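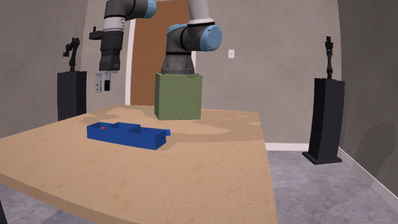

# Sim gripper keeps missing a tiny part in a tray, what am I doing wrong?

**Ok-hee Ban**, posted 23/04/2025 in Student projects

Hi all, second-year student here, and I'm doing the simulation half of our robotics club's entry for the Tallora Cup. My bit sounds simple enough. The arm has to get one little red part out of the end compartment of a blue tray and drop it in a bin. No real hardware until September, so it's all in the simulator for now (we use Sani, the one the club has always used).

The arm goes up and over beautifully. I'm quite proud of that bit! It stops above the tray with the fingers pointing straight down, I give it the go-ahead, and then it either closes on nothing or clonks one finger on the compartment wall and shoves the whole tray across the table. I've done 400 runs with the tray put down at a random angle each time and it managed the pick in 169 of them. Our club lead wants at least 300 out of 400 before we're allowed to send it in, so I've a way to go.

Things I've tried:

- slowing the descent right down (looks nicer, same result)
- making the part stickier in the physics settings, which felt like cheating and didn't help anyway
- lowering the hover point so there's less distance to go wrong over
- turning the shadows off, in case they were upsetting the part finder

The part finder seems fine to me. I print out where it thinks the red thing is and it matches the simulator's own answer to within a hair. So why does the hand end up in the wrong place? I've been staring at this for two weeks and I've stopped being able to see it. My write-up is due soon as well and at the moment it's mostly apologies.

---

**brotmont_fan**

had this last year. just use a bigger part lol

or try suction instead of fingers, loads of teams do. Brotmont do a cheap one

---

**Catrin Yorath**

Oh, I remember this feeling well! I help out with our sixth-form team and we lost most of a term to something very like it.

I'd bet on the wrist and leave the part finder alone. Does your hand turn to match the tray before it comes down? You say the tray lands at a random angle, and you talk about where the part is, but you never mention which way the tray is facing. If the fingers always come down at the same angle, you'll be fine when the tray happens to line up and you'll hit a wall when it doesn't. A tiny part in a narrow compartment gives you hardly any room.

Quick way to find out: save the tray angle with every run, then sort your failures by it. If they bunch up, there's your answer. When we did ours we had 2,817 runs saved and not one of them had the angle in it, so we had to start again from scratch (I still get teased for that). Do it now while your pile is small.

If it is the angle, this is what I'd do:

1. Get the direction of the tray's long side from the simulator. Don't bother working it out from the camera yet, you can swap that in later.
2. Turn the wrist while you're still hovering well above the tray. Ours used to turn on the way down and it swept a finger straight into the divider.
3. Only open the fingers a little wider than the part. The default on most grippers is fully open, and fully open may well not fit in your compartment at all.
4. Put your hover height back where it was. You want the space for turning.

One more thing to check is where the "hand" point is on your model. Ours was set at the wrist flange and we'd forgotten the length of the fingers, so all our heights were off. You'd see that as closing on nothing, and you've got both kinds of miss, so you might have both problems. Sorry!

And put the stickiness back to normal, or September is going to be miserable.

---

**Ok-hee Ban**

Catrin, thank you so much. The wrist angle is a fixed number in my script. I typed it in on the very first day to get the thing moving and never went back to it. I feel a bit daft.

I've added the tray angle to the log and set a fresh batch of 400 going. I'll look at the hand point while that's running, and I'll come back and post the new score whatever it is.

@brotmont_fan the rules say fingers only this year, sadly, and we don't get to choose the part either.

---

**pleveo_dan**

Following this one, we use Pleveo for our sim and get the same clonk on the wall. Does the tray angle come out in degrees or radians in Sani? Ours is radians and it caught us out twice.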